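Buying second-hand furniture online: frequently asked questions

Last updated September 25, 2019

We get a lot of post about used furniture, and most of it comes down to the same handful of worries. The answers below are our own opinion. No seller, auction site or delivery firm pays us to be kind, and if you read on you will see why none of them has offered.

Is second-hand really cheaper?

Sometimes. The price on the listing is only the start of it. Add delivery, a tin of wax, a set of replacement runners and the hour you spend looking for someone to help you up the stairs, and a bargain can creep up to the price of a new one. A reader in Bisville sent us her sums for a sideboard she was rather proud of. The sideboard was cheap. The whole business came to £393, and she could have had a new one from the high street for less. She likes it all the same, and good for her, but she didn't save any money.

What does "solid wood" mean in a listing?

Very little. We have seen it used for pieces with a solid top and a chipboard body, for veneer over softwood, and once for a wardrobe that was mostly hardboard and hope. Ask the seller which parts are solid. Look at the edge of a drawer front and at the underside of the top. If the grain on the face carries on over the edge, that is a decent sign. If there is a thin line where two layers meet, you are looking at veneer. Veneer can be very good indeed, but you shouldn't pay solid oak money for it.

And "antique"?

Ask how old it is and how they know. "It was my gran's" is an answer about gran. Many sellers mean well and are repeating what they were told. Others have learnt that the word adds a bit to the price. Unless there is paperwork or a maker's mark you can check, pay what you would pay for a nice old chest of drawers and no more.

Can I trust the pictures?

Up to a point. Pictures are good at shape and general style. They are poor at size, and very poor at smell. A dresser that looks modest against a long wall may fill your bedroom, and a dark finish hides scratches, rings and old repairs far better than a pale one does. Always ask for the height, width and depth in centimetres, and ask for a close view of the top, the feet and the back.
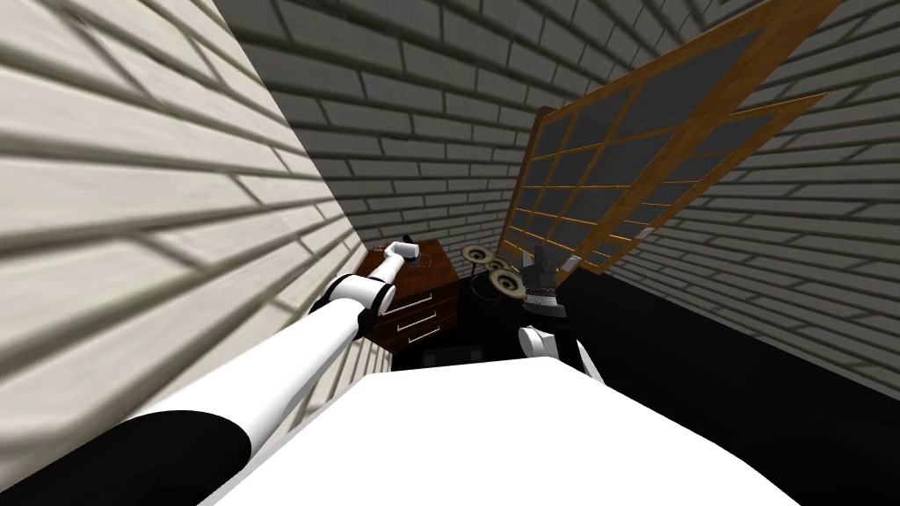 A dark wooden dresser against a brick wall. Computer-rendered.

Be wary, too, of pictures that look as if they came from a shop. Plenty of listings borrow the maker's own artwork, and computer-made rooms are now common enough in catalogues that you can't always tell at a glance. Ask for a fresh picture of the actual piece with one drawer pulled out. A seller who has it in the house can manage that in five minutes. If the answer is a long story, leave it.

How do I check a chest of drawers when I get there?

Take all the drawers out. Sellers sometimes look put out by this, and you should do it anyway. Look for fine dust and small round holes, which can mean woodworm. Old holes with dark edges may be nothing much; pale, clean holes with fresh dust underneath are a reason to go home. Put each drawer back and slide it in and out. Push the top corner gently from side to side. A little movement can be fixed with glue and patience, but if the whole thing leans, the joints have gone.

Then put your nose in. Smoke and damp both live in the wood, and we have yet to find a spray that shifts either for longer than a week.

What about the "restored" ones?

Restored by whom, and with what? Grey chalk paint covers a great many sins. We aren't against paint, but we are suspicious of it when the price has doubled and the drawers still stick. Ask for a picture from before the work was done. Ask as well whether any old paint was sanded off, as old paint can contain lead, and you don't want that dust in a child's room.

Are the paid "inspection" services worth having?

We tried two. Hiltance charges £46 for a written report, and ours ran to a single page that told us the table was brown and had four legs. We exaggerate slightly. It also said the condition was "consistent with age", and you could say that about anything. Boutros was better and did spot a replaced hinge, but the visit took 8 days to arrange, and by then somebody else had bought the cabinet. For something very dear we would think about it. For an ordinary bedroom piece, save your money and take a torch.

Should I use a delivery firm or hire a van?

If you have a strong friend and a free morning, hire the van. The cheap delivery quotes are nearly always for kerbside only, so the driver will leave your wardrobe on the pavement and wish you luck. Read what the quote says about stairs. Wirkia, to be fair to them, put it in plain words on their booking page, though their stair charge made us wince.

Measure your own doorways and the turn on the landing first. We know of a bookcase that spent the whole of June in somebody's hall.

The seller wants a deposit. Should I pay?

We wouldn't, if you haven't seen the piece. There are honest sellers who have been let down by buyers who never turn up, and we feel for them. There are also people taking deposits from 6 buyers at once for a table that doesn't exist. If you must pay ahead, use a method that lets you claim the money back, and keep every message. A bank transfer to a stranger is very hard to undo.

Do I need to fix it to the wall?

If it is tall, or has drawers and there are small children about, yes. Older furniture rarely comes with a bracket, and a chest with every drawer open can tip forward with very little help. Brackets are cheap. Use the right fixing for the wall you have - brick, plaster on studs and old lath all need different ones - and don't trust the loose screws that come in the packet.

Can I get my money back if it's not right?

From a shop or a trader, you have rights, and they apply to used goods too, allowing for age and any faults you were told about. From a private seller you have far less. The piece must match its description, so keep a copy of the listing before it is taken down. "Sold as seen" is thrown about a lot and doesn't let anyone tell you lies, but getting your money out of a private seller is slow work and often not worth the bother.

Will it hold its value?

Probably not. Dark furniture has been "about to come back" for as long as we have been writing these pages. Buy it if you like it and have somewhere to put it.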